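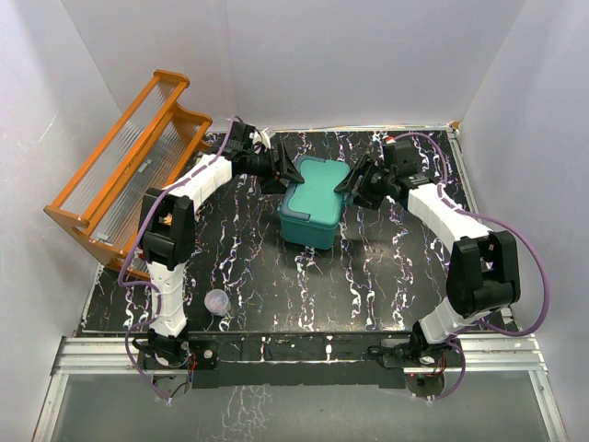
About Skendurano

Hi, and welcome! I started Skendurano at my own kitchen counter, after I opened a cabinet to get one lid and had nine of them land on my feet. I sell food-storage boxes and the racks to put them on, and I've been doing it from a small unit in Testberg for 2 years now.

My favorites are the boxes with latches down the sides (the teal ones go fastest, no idea why, but I love that color too). They have a proper lid with a raised panel on top, and they look nice enough to stay out on the table with last night's pasta in them. Then there's the orange rack - two tiers, curved sides - which my sister says is too loud for a kitchen. She has one now.

We keep 40 kinds of box in stock and ship to Fovside and Dhillon as well as here in town. Last May we packed roughly 372 orders, our busiest month so far, and I ran out of tape twice.

Come by in the mornings if you want to try a latch before you buy. Bring the leftovers you're trying to fit, people do!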